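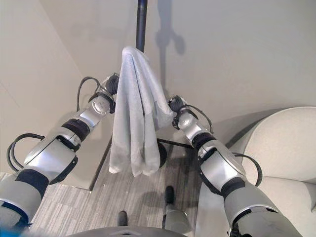 Two-arm towel hold over the stand pole, Ornero software stack.

Ornero cloth handling: frequently asked questions
August 2025, by Joar Fjeld
6 minute read

What does this page cover?

The control, perception and planning software we run for two-arm cloth work. Hardware questions go to the bench wiki. If you want to install the stack, start with the setup guide and come back when something breaks.

What are the main parts?

Nirnik is the perception node. It takes the head camera stream and puts out a cloth mask, a set of edge candidates and a confidence value for each one. Nägeli is the planner. It picks grasp points from the candidates and plans both arms together. Korus is the controller, and it runs the trajectories and handles grip force. Each one can be restarted on its own, though restarting Korus drops whatever is in the grippers.

Why does the planner allow grips at different heights?

Level grips are nicer to look at but harder to reach when cloth is draped over something. Nägeli scores a grasp pair on reach, clearance and how much fabric is likely to come with each hand. Height difference is a soft cost. If you need level grips for folding, raise level_weight in the task file. Anything over 13 and the planner starts rejecting pairs it could have used.

How does Nirnik find a corner?

It doesn't look for corners directly. It traces the outline of the mask, marks points where the outline bends sharply, and drops any that sit on a fold. Fold rejection is the weak step. On thick terry it works well enough. On thin fabric a crease can pass for an edge, and you will see the confidence values jump between cycles.

Can I use pale cloth against a pale wall?

Yes, with the colour prior turned off. The default prior was tuned on saturated fabrics and does badly on greys. Set mask_prior to none and let the depth channel do more of the work. Expect the mask to take almost 300 milliseconds per cycle in place of the usual 103.

What happens when cloth hangs in front of furniture?

Nägeli treats anything behind the mask as unknown and plans as if it were solid. That makes it cautious, and some lifts take a longer path than they need to. You can supply a static map of the furniture to tighten things up – remember to rebuild it if anybody moves a chair. 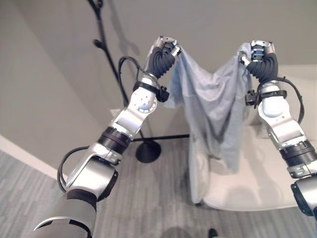 Oskari wrote in to say the static map had caused more trouble than it saved at his site, as the planner kept trusting a chair position that was a day old. He asked for an expiry time on map objects. That is now in the development branch under map_ttl, switched off by default.

Do both arms have to run at the same rate?

Yes. Korus uses a single clock for the pair. If one arm misses 21 ticks in a row, both hold position and the log shows SYNC_HOLD. Check the network before you touch the gains.

Should I tune the gains for each fabric?

Usually no. Change the grip force first, then the maximum lift speed. The gains shipped with Korus are conservative and we have rarely needed to move them. If the arms hum while holding, lower the wrist gain a little and leave the rest alone.

How much tension should the cloth have between the grippers?
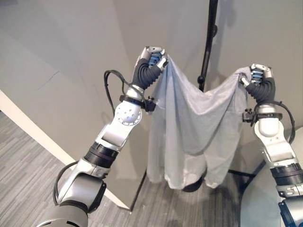

Tension is set indirectly, through the distance between the grippers. Korus has no cloth force model, so the planner gives it a target gap and Nirnik reports the sag along the top edge. A shallow U between the two grips, as the grey fabric has here, is the sort of shape we want before a fold. Pulling tighter flattens the edge but makes slips more likely with thin material. If the sag reading is noisy, average it over a few cycles before letting the planner act on it.

Can I replay a run without the arms?

Yes. Record with the full_state flag on and open the log in the replay tool. Perception and planning will run again from the recorded camera stream. Korus outputs are shown but not recalculated, so changes to the gains won't appear in a replay.

Where do I report a bug?

Use the tracker and attach the log, the task file and the version string from all three nodes. Reports without a version string go to the bottom of the pile.

Contact: Ornero software desk | © Ornero | Back to top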